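4.3 Checking the wrist view before a recording run

This section applies to the Kolum two-finger gripper with the wrist camera fitted. Complete section 4.2 (arm homing) first. The checks below must be repeated each time the camera has been removed, bumped or cleaned.

The grasp model in Skolunik was trained on 2,577 recorded picks, all taken with both fingers in view. In our tests, a camera turned slightly on its mount was the most common cause of failed picks on soft goods. The model still ran and reported no fault, but the fingers closed to one side of the cloth. Of 200 test picks made after this procedure, 81 were on fabric items in baskets. Results for those are listed separately in Appendix C.

Before you start

You will need the 2 mm hex key from the Arango tool roll and one basket holding at least one fabric item. Use a cloth whose color stands out from the basket.

CAUTION: Keep hands clear of the gripper whenever the arm is powered. The fingers can close without a warning tone.

Steps

1. Power on the arm and wait for the status light to turn steady green.

2. In Skolunik, open Tools, then Wrist View. Set the display to Live.

3. Move the arm to the pose named "basket high". Do not jog it there by hand – the saved pose also sets the wrist angle.

4. Open the gripper fully. Both fingers should come up from the bottom of the view, one on each side, and lean in toward the middle.

5. Place the basket so that its rim shows between the fingers. Only part of the basket needs to be in view at this pose.

6. Check that some of the fabric can be seen inside the rim. If it is hidden, raise the folds a little or move the basket.

7. If one finger is missing, or the two enter at clearly different heights, loosen the camera clamp with the hex key, turn the camera until both show, and tighten the clamp again.

8. Press Save Reference. The file is stored with the session and is used by the Brokton scoring script.
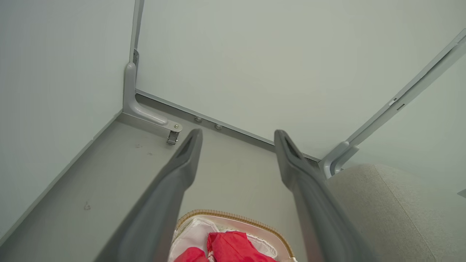

Figure 4-6. Wrist view with both fingers, basket rim and red fabric visible.

Note: The fingers look large and slightly blurred at this distance. Do not refocus the camera on them.

Note: Walls, floor fittings and furniture may appear in the background. They do not need to be covered. Scuffs on the floor can also be left as they are.

9. Close Wrist View before starting the run. Leaving it open lowers the recording rate.

If Save Reference is grayed out, the arm is not at the saved pose. Return to step 3. If it stays grayed out, repeat the homing routine in section 4.2.

Section revised 13th June.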